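Bag weight notes, 1/5. Zavley moved its small carrier from 128 gsm kraft to a lighter white sheet in December. Same footprint, same rope handle. Price per case of 300 went down.

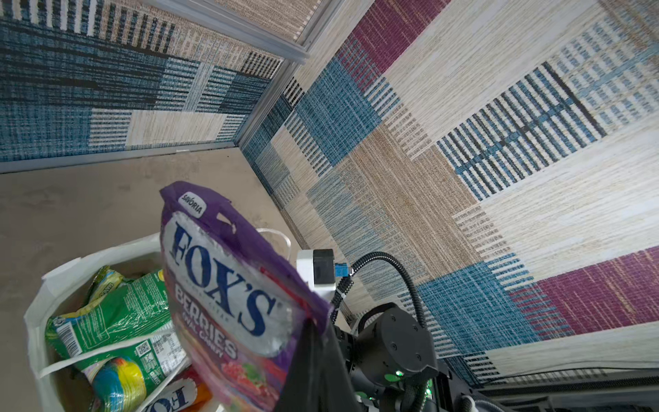

Fox's Berries, white paper bag behind.

2/5. Handle pull-out is the usual failure. Masson glues a paper patch over each handle end. Zavley glues the end straight to the wall. Our shop in Porkville gave out 1,142 Zavley bags and logged 39 returns, all torn at the rim.
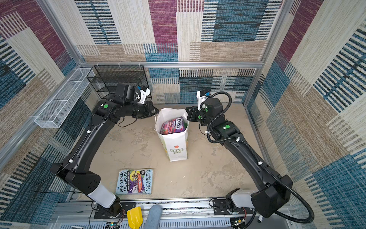
Vol. 39, p. 128

3/5. Basis weight tells you grams per square meter. It does not tell you tear strength. Ask for the tear figure in both directions, machine and cross.

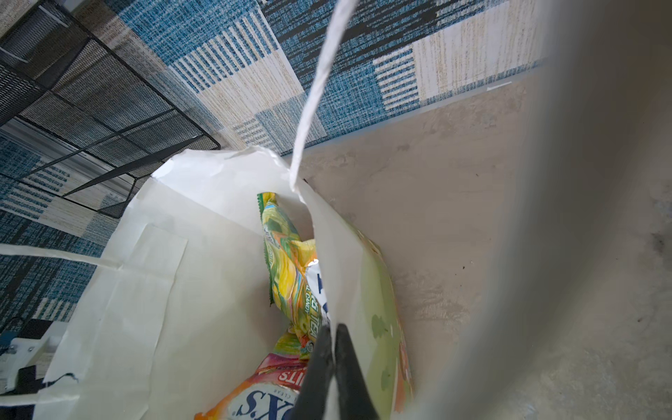 4/5. Trollau lists both, but only on the PDF sheet. The web page still has the old numbers.

5/5. Reordering the patched type. Case labels get checked on arrival.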